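Setting up your Juvley kettle descaler, part 2

3. Tip one sachet into the jug and top it up to 500 ml with cold water. Any old bottle will do for measuring if you've lost the cup (I have, twice).

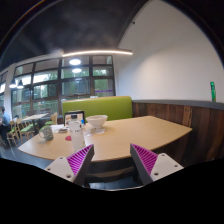 4. Pour the mix into the kettle, bring it to the boil and switch off. Leave it for 5 minutes – longer if your water's as hard as mine!

Caution: don't use it on bare aluminium.

Note: if you're decanting leftovers, label the bottle properly and keep it well away from your drinks.
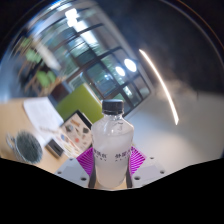 I throw mine out after a month anyway. Rinse the kettle twice before making tea.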